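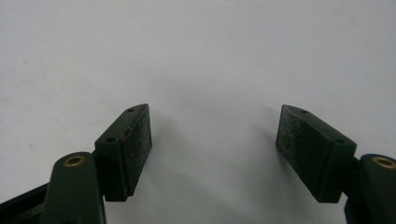
Household and Shop-Floor Chores: Frequently Asked Questions
Cernholm Automation Desk
Last updated Apr 16, 2026

Can I buy a machine today that does general chores?

No. Single-task machines are well established: floor vacuums, dishwashers, palletizers, screwdriving cells. A general machine that moves from the sink to the laundry to the workbench without being set up again is still at the trial stage. Cernholm does not stock one and does not take deposits for one.

Which chores are closest?

Pick-and-place work on a flat surface with good lighting. The object should be rigid or nearly so, light, and narrow enough for a two-finger gripper. Putting a cup on a rack or a part in a tray falls in this group. Folding, wringing and scrubbing do not.

Why do you test with such simple items?

Simple items isolate one difficulty at a time. The Oltard wash-up set has a sponge and bowl task, a soap and dish task, and a set of cup tasks. A sponge changes shape under grip force, so the controller cannot assume a fixed width once the fingers close. A bowl wall also limits how far down the fingers can reach.
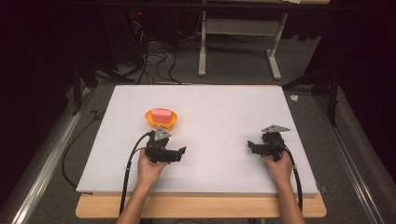 Sponge and bowl task, two hand-held grippers.

Why are people holding the grippers?

To record demonstrations. The operator does the task with the same type of fingers the machine will use, and the recorded motion is used for training. This is quicker than steering an arm by remote control, and an operator can learn it in one shift.

How many demonstrations does a task need?

It depends on the task and on how much the starting positions vary. Our April set has 217 recordings for the sponge task and 142 for the soap task. Those numbers should not be read as a minimum. Adding a new bowl shape normally means recording more.

Is soap harder than a sponge?

Usually, yes. A bar is rigid, but friction drops sharply when it is wet, and its size changes with use. The dish adds a rim that the fingers must clear. If the two fingers do not make contact at the same time, the bar can turn or slide before it is gripped.
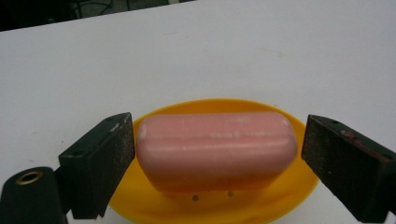

Bar soap in an oval dish. Finger clearance at both ends is small.

Do results on a test table carry over to a real kitchen?

Only in part. Clutter, glare and standing water all lower the success rate. We repeat each task at a second site, the Golestani test kitchen, before listing it as supported. A task must pass there on 3 separate days.

What about shop-floor work?

The outlook is better. Parts arrive in known sizes and the work area can be fenced. The Elgate line uses 2 cells for tray loading and wipe-down of fixtures. Both still need a person to clear jams.

What maintenance do grippers need?

Check the contact pads for wear and embedded grit at the start of each shift. Check pivots for play weekly. Replace pads in pairs.

Can I submit a chore for testing?

Yes. Use the task request form and include the object's weight, its widest and narrowest dimensions, and whether it is handled wet. Requests without dimensions are returned.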